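# 拆机台边的人

格鲁斯托达赫(Grustodach)的厂房早先是做家具五金的,地面上还留着老机床的地脚螺栓孔。现在进出这里的是旧电脑:银行淘汰的台式机、学校机房整批换下来的主机、塔式服务器。车间每周处理800台,能修的修好转卖,不能修的拆成零件,再不行的按材质分堆送走。

两年前,这些活全靠手。一个人一张台子,一把电动螺丝刀,一天下来手腕发僵。拆机不算重活,麻烦在重复和别扭:内存条两头的卡扣要同时拨开,硬盘托架的塑料边条用久了发脆,处理器从插座里取出来时,手稍微一歪,下面的针脚就废了。干了多年的人多半有一根手指不太听使唤,最常见的是右手拇指。

佐洛·维瑟(Zanele Visser)在这里做了五年拆机工,现在管着两个机器人工位。她的工作台搬到了护栏外面,台上是一块屏幕、一个急停按钮和一本写满的笔记本。笔记本里记的是机器人停下来的原因:哪个型号的机箱,停在哪一步,最后怎么解决。

“头三个月我天天想把它关掉,”她说,“一台机器我十几分钟拆完,它在那里对位置,对半天,然后报警。”

工位由戈夫蒙特(Govmont)供应,控制软件叫Hiriment。厂家来人装了一个星期,教了两天,就走了。真正让它跑起来的是车间里的人。软件里原本有一套通用的拆卸顺序,先线缆,再扩展卡,再硬盘。维瑟把它改了。她发现有些机箱的线束压在硬盘架前面,按原顺序走,夹爪会碰到线。她把常见机型的顺序一个个重排,又让人重新做了放零件的托架,把处理器和内存的位置挪到离夹爪更近的一侧。

这些改动后来被戈夫蒙特收进了软件更新。车间没有为此拿到钱,厂方得到的是一年的免费维护。维瑟本人得到的是一次调薪,幅度她不愿意讲,只说“比以前好,没有好到可以请你吃饭”。

## 留下的人做什么

上机器人之前,管理层在食堂开过一次会,说不裁人。到今天这句话大体守住了。没有人被辞退,但有人走了没有补。原来的拆机组有几个人转去检测,有几个去了收货口,还有一位年纪大的提前办了退休。

收货口的活反倒比从前多。机器人要求来料整齐:机箱先要吹灰,外壳贴的胶带要撕掉,侧板要由人打开,生锈的螺丝先由人松过。以前这些事是拆机工顺手做的,没有人单独算过时间。现在它成了一个岗位,站着干,粉尘大,工资比拆机低一档。工会代表为这一档差额谈了一个冬天,去年10月才谈下来,收货口改按拆机岗位计薪。

阿波斯托洛斯·楚卡拉斯(Apostolos Tsoukalas)就在收货口。他当初是反对得最厉害的一个,在食堂那次会上站起来问过,机器人弄坏的零件算谁的。这个问题当时没有答案,后来定了规矩:机器人工位上的损耗单独列账,不计入任何人的考核。

“这一条比别的都要紧,”他说,“人弄断一个卡扣要扣分,它弄断一个就是数据。凭什么。现在至少分开了。”

他对粉尘的意见还没有解决。车间装了抽风罩,夏天一开大门,风向一变就不管用。他自己买口罩,发票攒在抽屉里,打算一起报。

## 慢,但是不停

机器人拆一台机器用的时间仍然比熟手长。车间主管给出的说法是,单台比速度没有意义,它晚上也干。傍晚交班以后,工位继续运行,早上来的人先清点托架上的零件,再看屏幕上有几条报警。

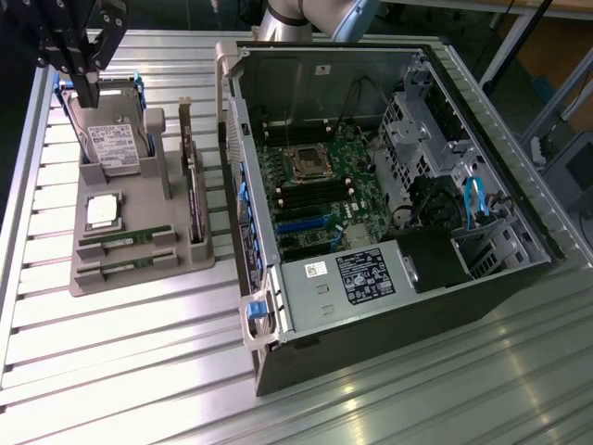

难的始终是取放这一步。螺丝的位置是固定的,零件的松紧却每台不同。同一型号的内存条,有的一拨就弹出来,有的要晃两下。人的手指知道该用多大力,也知道什么时候该停。夹爪靠力的读数判断,读数超过设定值就松开重来,重来几次还不行就报警叫人。维瑟花时间最多的就是调这个设定值:调高了伤零件,调低了一夜能报一长串。

装回去比拆下来更难。车间有一部分机器要翻新转卖,零件测过以后要装进另一台机箱。处理器的方向、硬盘接口的对位,容不得多少误差。佩索宁(Pesonen)是他们最大的翻新机客户,合同里写明交货的整机要由人做最后检查并签字。每天下午,检测组要签80台。签字的人说,这份工作安静,也费眼睛。

## 新来的人

变化最大的可能是带徒弟的方式。过去新人坐在师傅旁边,先拆废机,弄坏了不心疼,练上几个月,手上就有数了。现在废机直接上机器人工位,新人一来学的是看屏幕、处理报警。维瑟觉得这样不行。她手下有个年轻人,软件用得很熟,一次报警提示内存取不下来,他在界面上重试了很多遍,没想到去看一眼卡扣有没有打开。

她为此向主管要了一张手工台,每周留出半天,让新人自己动手拆装。主管同意了,条件是不影响产量。手工台放在厂房最里头,靠着旧的零件柜,螺丝刀还是她从前用的那一把,柄上缠着胶布。

楚卡拉斯有时候也过去坐坐。他拆机仍然很快,新人围着看,问他怎么不用看就知道螺丝在哪里。他说拆多了就知道。第三个工位的报价单已经在主管桌上放了几个星期,维瑟看过,在边上用铅笔写了几条要求,第一条是抽风。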